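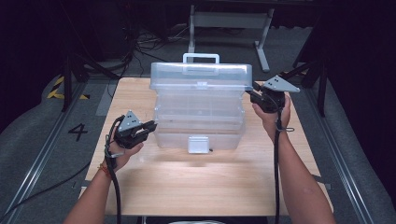

I'm Cempaka Ginting, and I run the open days at Wasidero, so if you've ever emailed us asking "can I come and see the robots?", I'm the one who wrote back (and probably with too many exclamation marks). We're a small robotics outfit on the second floor of the old Beddoe building, and what we do all day is teach robot arms to handle ordinary household stuff. Cups, zippers, lunch containers, you name it. Most of that teaching starts with a person, a gripper in each hand, working on something as plain as a clear storage box with a white handle and a little latch on the front. I love that box. Visitors always think we'll bring out something fancier!

We started out as four people sharing one workbench and a kettle, and back then we called ourselves Flerkow, a name none of our customers could spell. We changed it when we moved in here. The kettle came with us. These days we make training material and test setups for companies that want robots in kitchens, stockrooms and care homes, and we've kept up a long partnership with Skalska, the technical college down the road, whose students do their placements with us every November.

The open day grew out of those placements. Parents kept turning up at pickup time and hanging around by the door, so one year we just told them to come in. Now we get over 50 people each time, and the next one is 17 October 2026. You'll get a short hello from me, then a walk through the work areas, and then my favorite part, where you watch an operator at a table and ask anything you like. Kids ask the best ones. Last year a girl wanted to know if the robot gets bored, and our engineers argued about it all through lunch.

If you've never held one of our grippers, they're a bit like a power drill with jaws where the bit would go. There's a pistol-like handle, a cable hanging off the back, and a gray triangular plate on top with small black dots on it. People pick them up and right away try to pinch their neighbor's sleeve. Please do, we all did. Then try a latch, and you'll see why we have so much patience for beginners (our own new hires included).

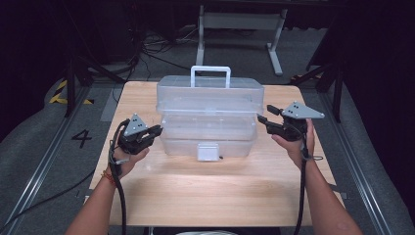 Come and see us

Open days are free but you do need to book, and school groups are very welcome on other days too. Take the stairs or the elevator to the second floor and ring at room 607 (yes, the numbering is odd, the building used to be a hotel). Write to me first if you have a big group, and tell me if anyone needs a chair at the table. Coffee's on us.

Filed under: About Us, Visits & Open Days
2 comments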